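Two arms, one bench, no programmer: catching up with Rhona Skinner of Pellomgate

Got Rhona Skinner on the phone at lunch, she had a sandwich going and twenty minutes. Pellomgate rents out the Dutus, a two-arm bench kit for small shops that pack mixed stuff by hand. $2,610 a month, arms and software included. Install is extra.

First question, who is it for? "People with a back room and too many orders," she says. "Not warehouses. They've got their own engineers."

Setup takes a morning if the bench is level. Hers never are. "Bring a shim. Bring four."

I asked about teaching it. You move the arms through the job yourself, over and over, 70 runs for something simple. Bags are not simple. "For bags we tell people 300 and they groan. Then they do 300."

Why are bags so bad? "A box stays put. A bag leans, the mouth closes up, the handle gets in the way. You go in from the top and you go in slow."

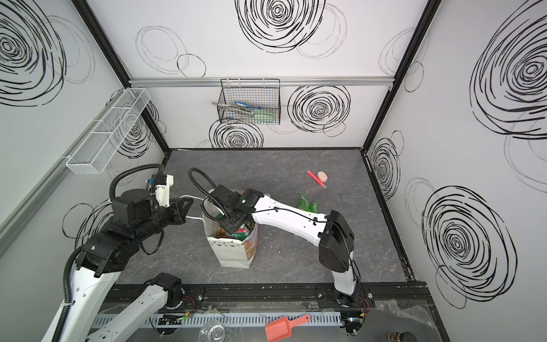
Speed is the sore spot. Her best time on a mixed order is 39 seconds, and a person beats that easy. She doesn't argue. "It's slower than you. It'll also do it at 4 a.m."

Complaints? The manual, mostly. Dutside, who write the software, are redoing it for February. And support is thin, one guy, Joseph, who answers tickets in the order he feels like. "He's very good," Rhona says. "Be nice to him."

Trial units go out for a month, deposit requried. She had another call comming in so we left it there.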